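Vistum manipulation data project
Minutes of the working meeting, Mon 15 June
Location: Brundby, second floor meeting room
Status: approved with one correction to item 3

1. Previous minutes

Accepted. The open point on clock drift between head and hand cameras is moved to item 4.

2. Tabletop tidying task, collection with hand-held grippers
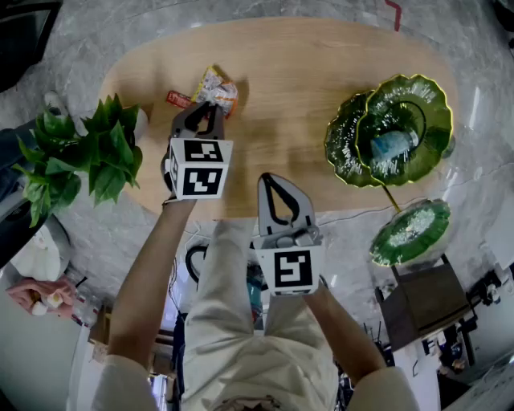
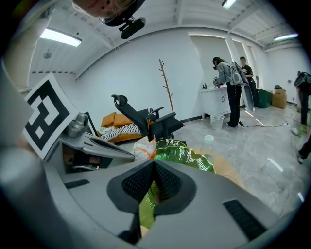 Tabletop tidying, head view and gripper view.

The task stays in the set. Snack packages are kept as the main deformable object. The Costa group asked whether rigid containers should replace them, as they are easier to label. Not agreed. The policy trained on rigid objects alone closes too early on soft packaging, and the comparison in item 3 depends on having both.

Operators are to start each episode with both grippers open and inside the head camera's view. The written protocol does not say this at present and will be changed.

3. Result of the filtering comparison

421 episodes were recorded for the task. After filtering on marker tracking, 388 remained. An episode is dropped if either gripper's pose is lost for up to 2 seconds and cannot be interpolated from the hand camera. (Correction: the draft minutes gave the limit in frames.)

Two policies were trained with the same settings, one on the full set and one on the filtered set. The filtered policy gave smoother approach paths. Grasp success did not differ by more than the spread between seeds. The meeting took the view that filtering helps the motion and has no shown effect on the grasp. The report should say so in those words.

Brurbridge asked if the dropped episodes share a cause. Most have one gripper turned so that its markers face away from the head camera. A per-episode breakdown has not been made.

4. Time alignment

Drift is corrected by matching gripper opening width against the hand video at the start and end of each episode. The method fails if the gripper does not move in the opening seconds. A single open-close motion will be added before each episode and trimmed in processing.

5. Actions

Protocol text on start position and open-close motion: Vistum.
Breakdown of dropped episodes by cause: Brurbridge.
Repeat of the comparison with a third seed: Costa.
Draft report for circulation: September.

6. Other business

Storage quota on the shared server to be raised before the next collection block. No other points.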